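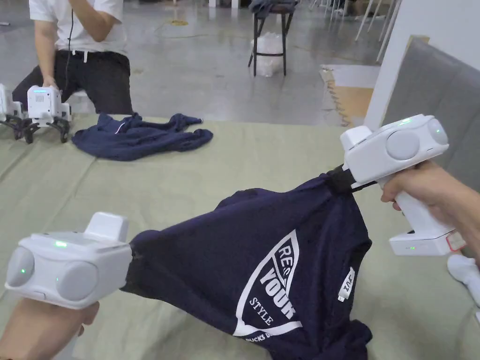

**Re: [floor-list] folding work, what changes for us**

Hi all, answering Orest's message inline, sorry for the length and the typos, I have to be back at the table at 2.

> From: Orest Dmytriv
> To: floor-list
>
> Before I sign up for more hours on the folding tables I'd like three things in writing. One, does the time with the grippers count the same as hand folding for pay. Two, what happens to the sorting shift once Neltia has its own arms doing shirts. Three, who decides when a fold is bad. I have been folding since 2017 and I don't want a score on a screen telling me my sleeves are wrong. Also my wrists.

OK. In order, more or less.

**Pay.** Same rate. Setup time counts too, this was not clear in January and some people lost out on it. If your sheet shows only the minutes when the grippers were recording, send it back to me, do not sign it. Jiltier pays by the hour on site, not by the shirt and not by the clip. I asked twice and have it in an email, will forward.

**Sorting shift.** I don't know. I'd rather say so than pass on the nice version. What Neltia told us in the meeting: the arms go on plain shirts first, flat, one size, and sorting stays with people "for the forseeable". No date on that. I asked for one. What I think happens is the plain stuff goes away from us and what's left is the awkward stuff, prints, thin fabric, anything with a drawstring or a hood. Slower work, harder on the hands, and the old hourly target was set when half the pile was easy. So the target has to change. That's the thing to push on, more than the machines themselves. If we wait until the arms are in, we'll be arguing about it with numbers that already look bad.
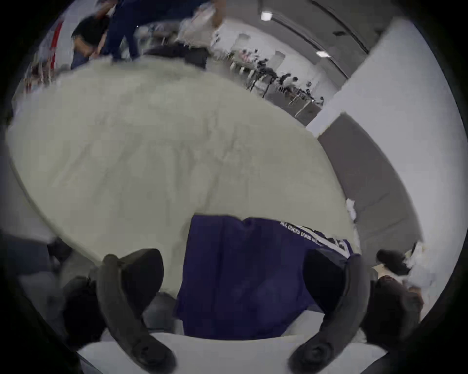 *Navy shirt, the one with the print, at the folding table.*

**Bad folds.** Right now a person decides. At our tables you redo it or leave it, your call, and the note says "redone" or nothing. There is no score with a name on it. There WAS a column in the Praratano sheet with initials in it, I complained, it's gone as of the last version. If you see it come back tell me the same day please. They do need to know which shirt and which table, fine. They don't need to know it was Orest.

Something I got wrong at the start and want to correct. I told a few of you that the idea was to fold exactly like the printed card, every time. No. Fold how you would fold. If you shake it out first, shake it out. If you grab by the collar and then change your mind, change your mind. The card is for the finished shape only. I had people working stiff as boards because of me, and then sore.

**Wrists.** Yes, a real problem, and it's not just you. You hold a handle and squeeze, and the small pinch you'd do with a thumb and finger becomes a whole hand thing. What we've agreed so far:

- swap off after each batch, no doubling up to finish early
- no gripper work right after the press, those two back to back are the worst
- if it hurts you stop and you're still paid to the end of the slot
- the strap question is still open

482 shirts was the figure somebody wrote on the whiteboard as a goal for the batch. I wiped it off. Nobody had agreed to it and it had no hours next to it.

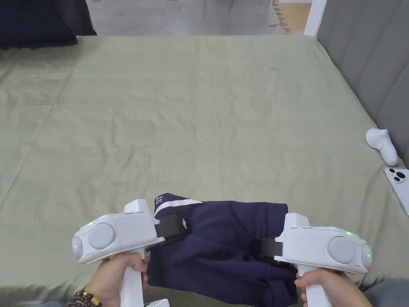

Kam-wah Hsu wrote back to me separately and said I could share it: the part that bothers me is less the job going and more that we're teaching it for free, in a way. I know we get the hourly. But the trick with the sleeve, where you catch it on the way over so it doesn't need a second pull, I worked that out over years, and now it's in a file. I'd like that to count for something when the new grades are written. I also don't mind doing it, it's a nice change from the press, put that in too so it doesn't sound like only moaning.

I think that's fair and I'd like to put it forward more or less as written. The new grade sheet has "operator" and "senior operator" and nothing for the people who know how the cloth behaves. Msimang has a grade for exactly this, their folders moved over to checking and training when the line changed, and kept their hours. Smaller place than ours, I know. Still worth asking for the wording, I've written to them.

What it would mean here in practice: when the arms get one wrong, somebody has to look and say why. Collar slipped, picked up two layers, whatever. You can't do that from the office. It should be a folder, it should be a grade up, and it should be shared round so it doesn't land on one person who then never gets off their feet. 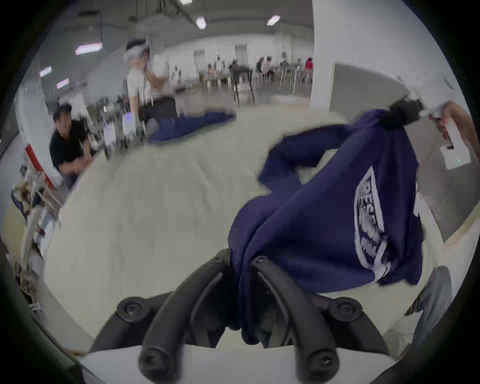 Also the training itself needs to be in paid time, including the part where you read the manual. Six hours is what they've offered per person. I'd say take it but ask for a second go after a month, as the first time most of it is finding out which button does what.

To do, if you can:

1. Send me your January sheets if setup time is missing.
2. Tell me if you want your name on the grade letter. Ok if not.
3. Write down what's left in your pile at the end of the slot, just in words. "Mostly hoods" is plenty. We need this for the target argument.
4. Orest, can you do the wrist part of the letter? You explain it better then I do.

Reply to the list, or to me directly if you don't want it going round. Letter goes in when the grade part is done, I'll post the draft here first.

(late for the table, bye)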